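# rotach-chores

Can a robot change a light bulb yet? My short answer is "sort of, if you're patient and own spare bulbs." The long answer is this README, plus the recordings that go with it.

Last updated: January 2020

## What's in here

rotach-chores is a small set of recordings of robot arms doing the boring stuff — bulbs, jar lids, folding dish towels, coiling extension cords. I started it in November after one too many arguments at work over whether machines can do household chores, and I figured the quickest way to settle it was to try a bunch of them and write down how it went (it didn't settle anything, but I have a lot of data now!).

There are 71 recorded attempts at the lamp job and 50 at everything else put together. Yes, the lamp ate the project. It's a great little chore because it looks so dumb and has so many ways to go wrong.

## The lamp job

Bulb on the table, bare lamp next to it, no shade. The arm has to pick up the bulb, get it pointing the right way, find the socket and turn it in. You and I do that while looking for our keys. For a gripper, glass is slippery, the wide end is hard to hold, and the threads only catch if you come down pretty much straight.

Where things stand with the Beltton controller I've been using:

- Picking up the bulb: good, most of the time.
- Flipping it to the right angle: okay if the bulb starts out lying in a friendly direction.
- Starting the thread: bad. Cross-threading is the number one failure.
- Turning it all the way in: the wrist runs out of travel, so it has to let go and re-grip, and that's where bulbs get dropped.

Out of all 71, a bulb went in and lit up with no help from me in 9. I was thrilled with those 9, for what it's worth.

## Files

 lamp/ one folder per attempt
 other/ jars, towels, cords
 notes.txt my comments, typos included
 outcomes.csv one row per attempt

Each row in outcomes.csv has a result: done, helped, dropped or stopped. "Helped" means I touched something. I was strict with that one, even when all I did was nudge a cord.

## Known problems

Timestamps in 2 of the towel folders are off and I haven't fixed them. The lighting changes a lot between sessions. Everything was tried on one kind of lamp, so please don't tell people this shows robots can do lamps in general. I also never tested taking a bulb *out*, and I'd love to see somebody do that.

## Using it

Take it, train on it, poke holes in it. If you publish something, a link back is nice. I wouldn't use it to decide whether a machine is safe around people — it wasn't collected for that.

## Comments

**threadcount:** Try letting it turn backwards a little first until the thread drops in. My dad taught me that for jar lids and it helped our arm a lot.

**mopbucket:** So 9 good ones and you're calling that "sort of"? Generous! Ours at the Flendisico plant can't even do the towels though, so I'll keep quiet.

**halfhitch:** Is the re-grip marked anywhere in the files, or do I have to find it by eye?

**(author) re: halfhitch:** By eye for now, sorry. It's on my list.

Contact: open an issue on the project page | © 2020 rotach-chores | Back to top 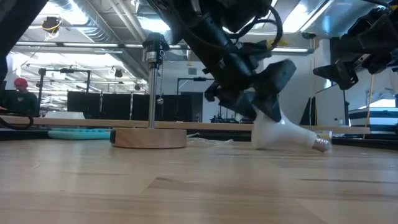 *Photo: Ogunleye workshop / rotach-chores. The lamp job, with one gripper at the wide end of the bulb.*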